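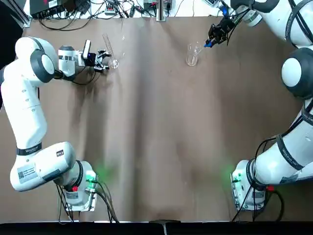
Brown Paper on Tables: Questions We Get

Fendeo answers reader mail on household and workroom habits. This page collects what people ask about covering a table with brown paper, mostly after reading somewhere that it solves everything. It doesn't. Answers are by Natalie Catterall unless marked otherwise.

Does brown paper really protect a table?

From scratches and dust, pretty well. From a dribble of glue, usually. From water, no. Plain kraft paper soaks through faster than the people selling it like to admit, and once it is damp it can hold the moisture against the finish. If you spill, lift the paper right away and wipe underneath. Don't wait for it to dry in place.

From dents, forget it. A sheet of paper has no cushion to speak of. Drop a hammer on it and you will have a dent with some paper in it.

I read that it "pays for itself." Does it?

Pays for itself compared with what? If you already own an old sheet or a plastic tablecloth, paper is an extra expense. A 30-inch roll, 200 feet long, lasted me most of a year on a table I used a lot, and I was stingy with it. I like the stuff. I still wouldn't call it a savings plan.

How do I get the wrinkles out?

You mostly don't. Paper off a roll has a curl, paper that was folded has fold lines, and a big sheet picks up soft creases the moment you drag it across a table. I have tried rolling it backward, misting it, and weighing it down overnight with books. Rolling it backward helps with the curl. The misting made mine worse: it dried with ripples it hadn't had before.

Some readers swear by a warm iron with no steam. Tshepo Hendricks tried it on a full table length for us and his note back read, in full, "Flat for an hour. Would not repeat."

Do the wrinkles matter?

Depends what you put on it. For painting, gluing or sorting hardware, no. For anything tall with a small bottom, yes. A glass cylinder or a narrow vase standing on a ridge in the paper can lean enough to worry about, and clear glass is hard to see against brown to begin with. I move tall glass to a smooth patch, or I tear a hole in the paper and stand it on the table itself.

Should I tape the edges?

On a workbench, sure. On furniture you care about, tape the paper to the underside of the top and never to the finish. "Gentle" tape is gentle for a day or two. Leave it for 6 weeks and see what you think of the word.

If you don't want tape at all, cut the sheet long and let it hang over, then clip it. Whatever heavy things already live on the table will do some of the holding for you.

How do I deal with cords?

Run them on top of the paper and off the nearest edge. People tell me to hide them underneath because it looks neater. It does look neater, and then you've got a lump running through your work surface and a cord you can't see when you go in with a knife. Leave some slack, too. A tight cord will slide the paper around every time somebody bumps it.

And keep anything that gets hot off the paper entirely. Glue guns, soldering irons, lamps with a hot shade. A ceramic tile is cheap.

Why does my table look so blotchy with the paper on?

Lighting, most likely. Brown paper soaks up light, and it shows every bit of unevenness: pale on the side by the lamp, muddy in the middle where your own shadow falls. We had a letter from Pouran Bahrami who was sure her roll was defective. She moved the lamp and the dark part moved too.

If you do close work, add a second light from the other side. If you're checking clear things for chips or smudges, I would skip brown altogether and lay down something dark and dull, like black felt.

Is the Zamani coated paper worth the extra money?

I have my doubts. The coating does slow down spills, I'll give it that. It's also slippery, it crackles when you lean on it, and my recycling program won't take it. For wet jobs I'd go with an oilcloth and wipe it down.

What about a Trirkine mat?

Different animal. A mat grips, lies flat and gives you some padding. It also covers only part of a big table, and you can't throw it out when it's filthy. Ehsan Mohammadi on our staff uses a mat for the spot where he works and paper everywhere else, and I have yet to come up with a better arrangement for a large table. Check the care sheet about solvents before you find out the hard way.

One layer or two?

One. I know the argument for two: peel off the dirty one and there's a clean one waiting. In practice the top layer skates on the bottom one, and anything wet goes through both. I went as far as 4 layers once, out of stubbornness. It was like working on a bed.

Can I reuse it?

Turn it over once. After that the crumbs and dried drips on the bottom start scratching the thing you were trying to protect, which defeats the purpose. Clean offcuts are good for wrapping glasses or packing a box.

Can I recycle it when I'm done?

Plain and fairly clean, usually. Painted, greasy or covered in glue, usually not, whatever it says on the label. Rules vary by town. Meifang Wei wrote from Stostmont to say hers wants the tape pulled off first, so ask before you fill the bin.

Is it safe to put food on?

Only if the roll says it's food grade. Builder's paper from the hardware aisle is made for floors. "It's just paper" is not an answer I'd accept from someone serving me crab.

Can I write on it?

Pencil and crayon are fine. Markers bleed through, including some of the ones that promise not to. Test a corner with scrap under it. I do like being able to jot a measurement right next to the work, and if you pushed me, that's the best reason I have for using the stuff. Just copy it down somewhere before you throw the sheet away.

My question isn't here.

Send it in with the size of your table and what you do on it. Please don't send links to videos where someone irons the paper.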